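Do Reading Logs Make Students Read More?
Shiyu Qiu and Evaristo Cervantes

Grestness Middle School says its reading logs work. We had doubts – a log shows what a student wrote down, and that can be different from what got read. We looked at 91 logs from February.

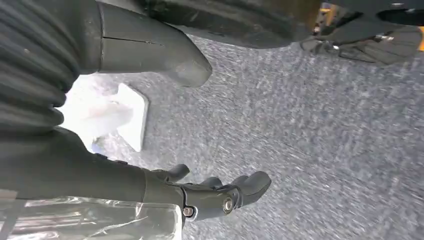 Did students who kept a log read more?
We can't tell. The logs claimed 2,808 pages in all, but library checkouts for the same students would cover far less.

Many entries were the same number every night. Ximeng Ye, who helped us sort them, found whole weeks filled in with one pen. That proves nothing, but it didn't raise our trust.
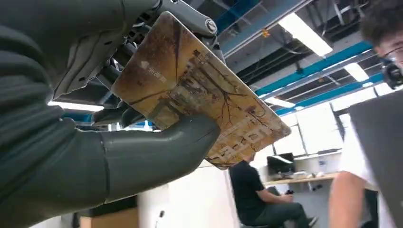
What students told us
We handed out a short survey and got 86 back. Most said they guessed at least once. A few liked the log and would keep it. 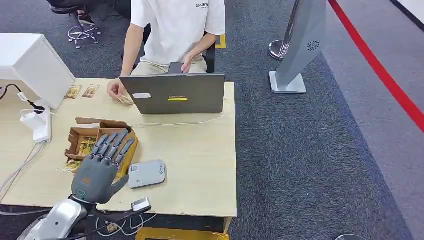

Should the school drop the logs?
Our survey is too weak to settle that. We would try one month without them first and compare checkouts – Ms. Pappas has agreed to let her two classes do it.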